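Bench notebook – returns desk cell, Batbridge site
4 min read

Oct 19, 2020

Second week of the two-arm cell on the returns desk. Writing this up before I forget, handover log is useless for anything longer than a line.

Where we are: the desk used to be two people per shift opening totes from the Oltau offices, sorting what comes out of them, office stuff one way, soft goods the other. Now the cell takes the first pass and one person sits at the side station with the reject chute. Other person is on repack. Same headcount, different day. More on that further down, it's most of what I wanted to write.

Numbers from yesterday's log: 574 items through, 204 kicked out to the person. Too many. Virkska's sheet counts a kick-out as "handled" so their report looks a lot nicer than our shift did. Need to agree one definition with them before the April review or we'll argue about it all over again.

Kick-outs by type, from memory, check agianst the log:
- clear bags, worst by a long way. Gripper closes, camera says nothing there, tries again, times out
- knitted things, picks up fine, won't let go clean
- folders if they lean. Upright is OK
- long thin stuff lying at an angle (screwdrivers, pens)

Tried a mixed load this morning. Soft stuff and desk stuff on the table together, red knit, the houndstooth cloth, a plastic bag, file holder in the back right corner with folders in it, stapler and a screwdriver over on the right. Left arm assigned to the cloth side, right arm to the small hard items. Both arms want the middle of the table. Planner is supposed to keep a gap between the grippers, setting is 10 and I'm not convinced it's being read at all.
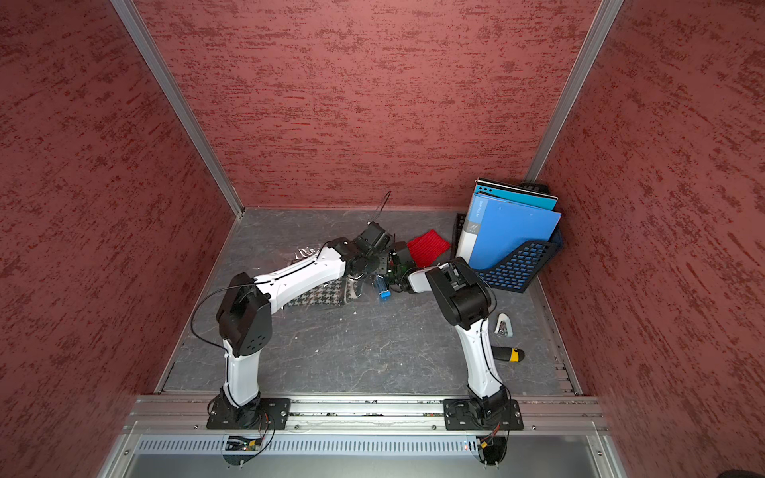
Gap setting

Went and looked. The value is in the config for the left arm only. Right arm falls back to default. So left yields and right doesn't, which explains why left always looks "slow" in the cycle times and people on shift have been calling it the lazy one. Copied it over, restarted, error 505 on the first restart, cleared on the second. Don't know what 505 is. Not in the Gill manual, at least not the version we have. Ask.

Not rerun yet. Do that first thing, same load, same layout.

Also: clean the table before runs. White crumbs of something all over the gray top. The marble pattern is already giving the vision trouble and specks don't help. Would like a plain mat. Asked for one twice.

What's different for people

Notes from talking to both shifts, not in any order.

The side station is boring and tense at the same time. Before, you picked your own pace, talked to the person across from you. Now you wait for a kick-out and when three come at once the lamp goes amber. Several said the amber is the worst part. It's only a buffer warning, nothing stops, but it feels like being told off. Can change the lamp logic, ten minute job. Will do.

Hands and wrists better. Everyone who'd had trouble with the tote edges mentioned it without me asking. Good.

Sorting knowledge is going stale. The older hands know which Oltau folders have to go back the same day from the look of the cover. The cell doesn't know that and files them all the same. Two went out late last week. Right now the only fix is someone leaning over to look, and they're not meant to lean over while it's moving. So either we teach it the covers or those totes skip the cell. I'd say skip for now – simple, and gives repack some sorting to do too.

Rotation: side station max two hours, then swap with repack. Day shift already does this by themselves. Night doesn't, whoever sits down first stays there. Put it on the board as a rule so it isn't a favor.

Training was one afternoon and all of it about the stop button. People want to know why it rejects things. Reject screen only shows a code. Plain words please: "can't see it", "can't grip it", "too close to other arm". Have started a list.

To do
- rerun mixed load w/ gap set on both arms
- lamp logic
- reject words on screen, send list to Virkska
- Oltau same-day totes bypass cell, tell both shifts
- mat!!
- tidy the cabling under the right base, orange and yellow wires hanging down
- definition of "handled"

Cell notebook, Batbridge returns. Questions: leave a note at the bench or use the shared inbox. Internal use only.
Back to top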